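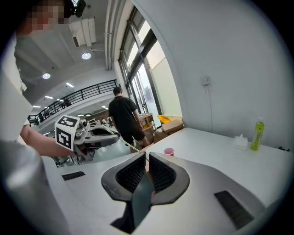
### 3.2 Storage and packaging in the shared room

Rooms at the Plekonbridge site were surveyed in March for floor area given over to storage and packing waste. The schedule followed the Tandgate checklist, with one change: shelving and the boxes beside it were logged as a single zone, as the two were seldom kept apart in use. Across the site 231 items were entered, of which 107 were cardboard. Open shelving units were 800 mm wide in the standard fit-out - wider units were left out of the comparison.

The shared room had its storage zone by the glazing, next to the shelving unit (Figure 4). Boxes were stacked against the wall and flattened card was kept on top of the stack. Scraps on the floor were scored separately from stored card, under the Lehner scale.

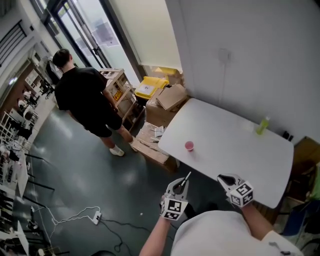
**Figure 4.** Shared room: light wooden shelving unit, yellow bin and stacked cardboard boxes, with a white table to the right.

Tables were not counted as storage, whatever stood on them.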